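Home | Products | Newsroom | Careers | Contact

Category: Company news / Planning software

Cetgate releases Lumeo 3, a motion planner that has met a kitchen drawer

Jun 24, 2020 – Cetgate today released Lumeo 3, the latest version of its planning software for two-armed robots. It is meant for teams whose robots work among household things, few of which were designed with robots in mind.

Earlier versions planned each arm separately and hoped for good manners. Lumeo 3 puts both arms in one plan, so an arm that has nothing to do still counts as something to be avoided. Handles are now treated as paths: the planner works out the line a drawer will travel along and keeps the wrist on it, cable and all.

"Drawers are humbling," said Abrehet Belay, who leads planning at Cetgate. "We had a very elegant planner until we gave it one."
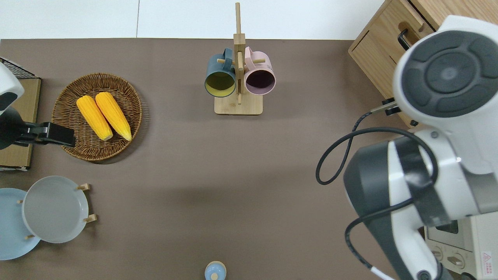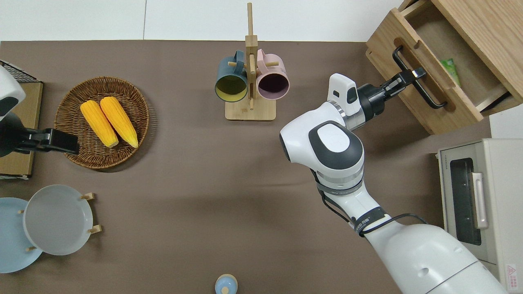 Kitchen bench, two arms, one drawer unit, with the mugs on their tree and the corn in its basket.

What is new

Lumeo 3 comes with 13 ready-made tasks, drawer opening among them, and a replay tool that steps through a plan and shows which constraint made the arm hesitate. Planning for a typical two-arm task takes around 34 milliseconds on a desktop machine. The settings file, long a source of complaint, has been cut to a single page – a small one.

Sendutum, which builds service robots, has been using the software since January. "The replay tool has ended several arguments in our office," said Mercy Tanui, head of software at Sendutum. "It has started a few as well, but they are better arguments."

Availability

Lumeo 3 is available now to existing customers at no extra charge. Plans saved in Lumeo 2 can be imported, although the old settings files will need to be rewritten. Drivers for Fedoruk controllers will follow in a later update.

Recent news
Lumeo 2: end of support dates
Mercy Tanui on testing planners in small kitchens
Cetgate moves office, loses only one monitor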